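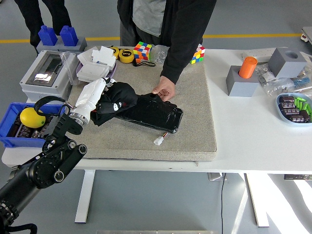

The bench at the Enstead open day, arm on the cloth, one of the hosts holding the battery pack.

Handout 4: notes from the Enstead visit
Last updated: August

I promised I'd write up the visit for those of you who couldn't get on the minibus, so these are my notes, tidied up a bit (only a bit!). Please read them before the seminar, as I'll be asking what you'd do with the same bench.

Enstead is the small site, the one that does handling of soft and awkward objects. They run their arms on a planner called Zola, and the bench we stood round is a Punel trial bench. I'd seen slides of it before, but slides don't tell you how much stuff is on the table. Cloth, tape measures, Rubik's cubes, bags of little metal parts, capacitors in a tray, all sharing one white table and one felt mat.

The talk before the demo was mostly about cloth, and I loved it. A cube has a shape you can write down. A crumpled bit of fabric has a different shape every time you let go of it, so the planner has to look again before each grasp. Their log for the cloth task stood at 1621 attempts when we were there, and the first 100 were all done at a crawl so they could tune the closing force.
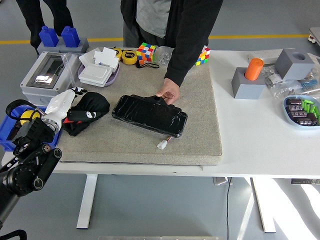 Then there's the question of people. You'll remember from week two that I went on (and on) about shared workspaces, and it was nice to be in a room with a hand and a gripper over the same table. Ask yourselves what the arm needs to know about that hand. Where it is, obviously, but also whether it's likely to move, and what it's holding on to. Zola keeps a margin round anything it labels as a person, and the team told us they'd changed that margin 23 times since the bench was built. I'd have guessed twice.

Shiny things came up too. Glossy wrapping and clear plastic bags are a pain for depth cameras, and we'll look at why using the Huenchumán notes, section 3. Bring them with you, printed if you can.

For the seminar, pick one object from the bench and write half a page on how you'd grasp it, where it could go wrong and what you'd measure. Please don't all pick the cube. Last year I had more than 79 pages on cubes and I'm still recovering.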